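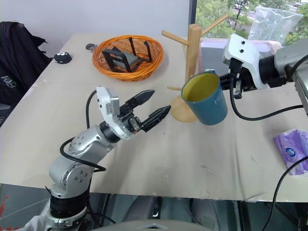
Pornthip Klinhom has written 184 parking tickets to city vehicles, and she would like it known that she took no pleasure in most of them.

"Two of them I enjoyed," she says. "The mayor's office sends a car for doughnuts. It stops in the bus lane on Rungrueang Street. What would you do?"

What the city of Ceker did was move her to the night shift at the Wedar Avenue garage, where there are no buses, no doughnuts and, after nine, very few cars. The transfer letter called it a "routine rebalancing of coverage." It arrived in August, three days after the local paper printed her ticket totals by department. Parks came first. Parks has not commented.

Klinhom says she never spoke to the paper. Tickets are public record, and a reporter asked for them. "I'm flattered they think I have a press strategy," she says. "I don't even have a desk."

Her supervisor told her city plates were a matter of discretion. She asked for that in writing and got a copy of the parking code, with nothing underlined – she has read it twice since and can find no mention of doughnuts.

The union has filed a grievance, and a hearing is set for next month. Would she take the old route back? She would, starting with the hydrant outside the Clarkico building.

"There's a Parks truck there right now," she says. "I drove past it on my way to meet you."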